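Tips for teaching a robot hand by remote control

I write these tips for people who start in our workshop in Tarnley, and also for myself, as I forget them every April when we begin a new task. They are for a hand with fingers, led by a glove. For a simple gripper you can skip the part with the thumb.

Before you begin, put away everything that is not part of the task. Pens, cups and loose screws will be in your recordings later, and it is boring work to sort them out. Hang a plain cloth behind the working place if people walk there. Dark gray is good, white shows every shadow.

Open and close your own hand 14 times before the first recording. Go slowly. If one finger follows late, calibrate the glove again – do not hope that it gets better by itself.
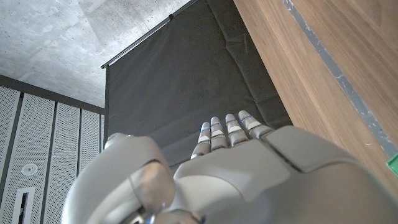 The thumb needs the most patience. Your own thumb turns in a way the glove does not fully understand, so bring it into position first and close the fingers after. Sabine Meinecke, who taught me, always said "thumb, wait, fingers" half aloud, and I still do it.

Move at half of your normal speed. Stop one second before you touch the object and one second after you let it go. With these small stops the recordings are much easier to cut.

If you make a mistake, do not repair it in the middle. Finish the movement, mark it as bad and start again. For folding cloths we kept 200 good recordings and threw away nearly as many.

Change the position of the object a little every time. In Jedbridge they left a bowl on the same spot for 800 recordings, and after this the hand could find the bowl only there.

Take a break when your shoulder becomes heavy. Tired arms make short, nervous movements, and the robot learns these too. Write down the time when you stop, and wipe the glove inside with a dry cloth before you put it back in the drawer.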